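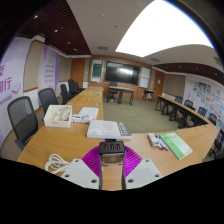
Home | Forums | Manipulation | Teaching by demonstration

Hand-held gripper vs. remote arm for tabletop tasks

odd_torque
We have to pick one method for the next batch and I'd like opinions from people who have done both. The task list is desk stuff: pick up a marker, put small parts in a box, move a book to the other side of the table. Option one is walking around with the hand-held gripper and doing the task yourself. Option two is driving the arm from the leader arm in the next room. We have 1,000 demos from the leader arm already and they took most of June.

Nii Nutsugah
Hand-held. You can take it into any room with a table. With the arm you get one bench, one wall behind it, one set of lights. Our arm policy fell apart when we moved the bench to the other side of the lab.

jrustad
I'd go the other way. A person with a gripper in their hand moves like a person. They reach over things, twist the wrist past what the arm can do, and go too fast. We collected 2,873 at Patthorpe with hand-helds and had to throw out a lot of them when we replayed the paths on the arm. With remote control, if the arm can't do it, you find out right then.
Joar Rustad

Nii Nutsugah
That's a training problem for the operators. Tape the arm's reach on the table and tell them to stay inside it. Ours got used to it in a morning.

jrustad
Tape doesn't fix the wrist.

pallet_nine
Thick books are the hard one on your list. Fingers with flat plates don't open wide enough to take one across the cover, so people tip it up by the spine with the other hand, and then you have a bare hand in the demo. Decide before you start whether that counts.

odd_torque
Good point, hadn't thought about the second hand. What about the markers? In a meeting room like the one at the top they're next to other things on the table and I worry about the fingers hitting a box.

pallet_nine
Markers are fine if you come in with the fingers across the barrel. Go slow for the last inch. Slide it clear of the box first if you need to, and do it the same way every time.

Myklebust
I don't agree with "the same way every time." We did that and the policy only worked from one side. Let people approach from wherever they're standing. 2 of our operators were left-handed and their demos helped more than anything else we added.

pallet_nine
Fair, I meant the same kind of grasp. Start positions should vary.

Sotitz
Do both. Collect most of it by hand, then do a small set on the real arm and mix them. We used 87 arm demos on top of the hand-held set and that was enough for box and marker tasks. It wasn't enough for the book.

jrustad
I could live with that. I'd still replay a few from each operator on the arm the same day, before they do another thousand wrong.

odd_torque
OK, going with hand-held plus a short run on the arm. The book is off the list for now. Will post the drop rate when I have it.

14 replies | Share (3) | Like (9)
Contact | Copyright Odilley Forums | Back to top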